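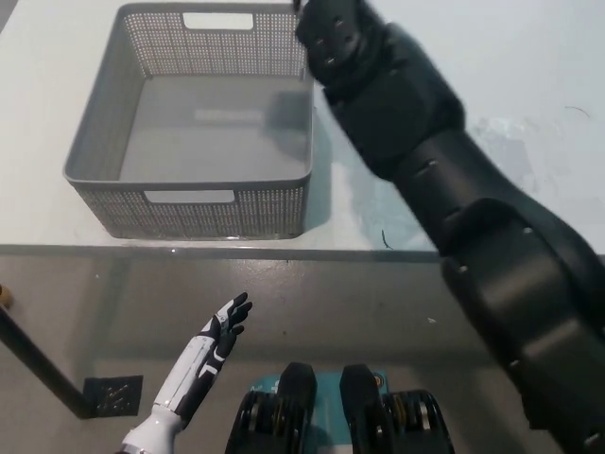
Why does a Tultudside replay recorded on the old build drift out of sync when it is played back on the new one?

The replay file stores only the orders each player gave and the tick on which they were given, so the game has to recompute everything else, and any change to the simulation code since the recording will give a different match.

Subject: Re: [tultudside-dev] Replay desyncs after the pathfinder merge
From: Brian Wanyama
To: tultudside-dev

Firouzeh Ahmadpour wrote:

> I have been going through the ladder replays from October and a lot
> of them no longer play back correctly on the current build. The
> typical case is that everything looks normal for the first few
> minutes, then one unit takes a different route around an obstacle,
> and from there the whole match falls apart. In the worst ones the
> losing side wins, because the attack that ended the game walks into
> a cliff and stays there.
>
> I see it most on Skadley, which has the two narrow ramps in the
> middle. I don't see it at all on the open maps, or at least not in
> the ones I watched to the end.
>
> Is this the pathfinder merge? If so, was it meant to keep old
> replays working? The release notes don't mention it. I can send
> files if that helps. I am on Linux, 64-bit, release build, no mods.
>
> Also, Atieno thinks it may be a floating point problem and not the
> pathfinder. She gets the desync at the same tick that I do on a
> different machine, so I'm not sure about that.

The matching tick is the useful part. If this were floating point, I would expect two machines with different compilers to part ways from each other as well as from the recording. You and Atieno agree with each other and disagree with the file. That means the simulation is still deterministic on the current build, and what changed is the result.

I ran the whole ladder archive through the headless player last night. The archive holds 773 replays. Of those, 523 play to the end with every checksum matching. Another 221 load correctly and then fail a checksum somewhere in the middle. The rest do not load at all, and they are a separate problem – see further down.

For the ones that fail in the middle, I had the player dump the full unit state on the tick before the first bad checksum and compared it against a dump from the old build. In every dump I have opened so far, the first difference is in a path request, and the request is one where two routes have equal cost. The old pathfinder broke ties by the order in which nodes were pushed onto the open list. The new one breaks ties by node index. Both are valid, and both are stable from run to run, but they do not pick the same route.

This fits what you see on Skadley. The map is mirrored along its long axis, and the ramps sit at equal distance from both start positions. A unit ordered to the far base from the center line has two routes of the same length, so ties are common. On an open map the straight line wins and the tie rule is hardly used.

It also explains why the first few minutes look fine. Workers going back and forth near the base seldom have a real choice of route. The first long move order is where it goes wrong.

To the direct question, whether the merge was meant to keep old replays working: no. We have never promised playback across releases. But we have also never bumped the replay version without saying so, and in this case we should have bumped it and did not. The merge changed simulation results and left the header at version 2. A player with an old file gets no warning and watches a match that did not take place. That is my mistake. I reviewed the merge and looked at network play only, where both sides run the same build by definition.

I see these ways to handle it.

First, bump the version and refuse older files with a clear message. This is a one-line change plus a string. It makes every file in the archive unplayable on the current build, including the ones that play fine today.

Second, restore the old tie rule. I tried this. The new open list is a bucket queue, so push order is not kept inside a bucket once an entry has been moved to a lower cost. Keeping it would need a sequence number on every entry, and the sort that goes with it. I have a patch that does it. It costs a noticeable part of the speed we gained, and it would bind us to an accident of the old code for as long as we want to keep the promise.

Third, keep the old pathfinder in the tree as a separate object file and select it by build stamp when a replay is loaded. The header already carries the stamp, it is just never read. Live games would always use the new code. The cost is dead weight in the binary and a second pathfinder that has to keep compiling against the map structures. Hamisi is about to change those for the bridge work, so this would not stay cheap.

My preference is the first, with one addition: the headless player should get a flag to force playback of an older file, and it should print the tick of the first checksum failure and stop there. The files that still work would remain watchable for anyone who wants them, and nobody would be shown a wrong result without being told. The graphical client could get the same flag later, behind the advanced settings page.

Now the files that do not load. They have nothing to do with the pathfinder. All the ones I checked were recorded with the Rashidi mod active and they store the mod's unit table by absolute path, so they load only on a machine with the same directory layout as the one that made them. Faith reported this some time ago and I thought it had been fixed. What was fixed was the save game code. The replay writer has its own copy of the same function, and that copy was never touched. I will move both to the shared version. New recordings will then be portable. The old ones can be repaired by rewriting a string in the header, and I can post a small script for that, but the checksum over the header has to be redone as well, so please do not edit them by hand.

A note on testing, as this is the second time a simulation change has slipped through. The test suite runs the simulation twice and compares the two runs. That catches a loss of determinism. It cannot catch a change in results, as both runs use the same code. I would like to check in a handful of short reference replays and have the suite play them against stored checksums. When one fails, the author of the change has to either fix the change or bump the version and record the set again. It should include at least one game on Skadley for the reasons given, and one on a map with water, as ship movement uses a different cost table and I have not looked at it.

The remaining question is file size. The Dillitz build machine clones the full tree for every job and the disk there is small. A short replay without the chat log is tiny, so I don't expect trouble, but Hamisi maintains that machine and should say so if he disagrees.

Firouzeh, yes, please send files, in particular any where the drift starts before the first long move order. I have found none so far, and one would mean that the tie rule is not the whole story. The raw .rpl is enough. Please don't trim them, the trimming tool rewrites the build stamp with that of the machine it runs on.

If there are no objections, I will commit the version bump this evening, the replay writer fix after that, and leave the reference replays until somebody has looked at the proposed layout. The tie rule patch is in my branch under tie-order for anyone who wants to measure it. Measure with a release build – the debug build checks the queue on every pop and the numbers mean nothing.

Brian

_______________________________________________
tultudside-dev mailing list
Replies go to the list by default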